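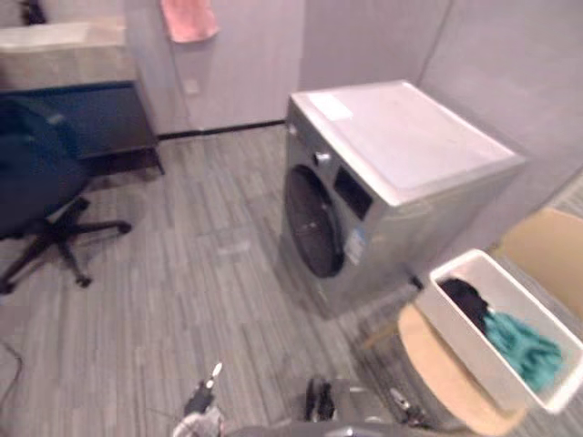 Iolanda Miranda reckons the first hundred goes are the ones you throw away, and after a morning with the Rollport crew in Prirville I can see what she means. They're teaching a two-armed robot to do the washing, and the teaching is all done by people. Someone sits at a set of controls, moves their own hands, and the robot's arms copy them. Every go gets recorded, good or bad, and the bad ones are sorted out later.

The job is easy to say. Clothes in the basket, basket by the machine, get the door open, get the clothes in, shut the door. I do it most evenings while talking on the phone! With two grippers it's a different matter. I had a turn and spent my first few minutes pinching at thin air just above a sleeve (my depth judgement is rotten, apparently), and when I did get hold of something I dropped it on the floor on the way across.

The project is called Skivden and it began in October. By the time I visited they had 2,357 recorded goes on the list, of which 2,015 were judged clean enough to train on. There are 16 people taking turns at the controls, and a session lasts 40 minutes before you have to swap, which I thought was soft until I'd done one. My shoulders were in a right state.

What surprised me was how much people's habits show up. One operator always goes for the nearest bit of cloth, another lifts from the middle and lets the rest hang, and the robot is supposed to make sense of the lot. Iolanda likes the variety. She did say they've asked everyone to stop flinging things in from a distance, though, and I'm afraid that request went up on the wall after my session.

There's a second way of doing it, where you take hold of the arms and walk them through the movement yourself. I found that one much easier, but it puts your own hands in the camera's view, so they mostly use it for working out the door.

Next on the list are socks, which everyone in the room seemed to be dreading. Rollport will be taking on a few more operators for the evening sessions, and I've put my name down, dropped laundry and all.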